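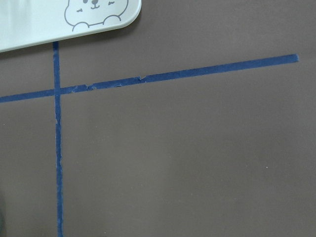
## Set painters wanted at Usham Playhouse

We're putting on a brand new family musical this fall, and we need 2 more people to help us paint it into life! The set is a whole seaside town, with shop fronts, a pier and a very long sky, and the drawings are so good that we can't wait to get started.

You don't need theater experience. If you've painted a bedroom, a mural or a parade float and enjoyed it, we'd love to hear from you. You should be fine on a stepladder and free most evenings until the sets move over to the Montoya building.

**Pay:** $800 for the full job, paid in two halves

**Paint and brushes:** supplied, but bring clothes you don't mind ruining

**Apply by:** Jun 9, 2021

Send us a few lines about yourself and a photo or two of anything you've painted (phone pictures are great), or drop a note in the box at the stage door. We'll write back to everyone, and there's a tour of the paint shop for anyone who wants a look first.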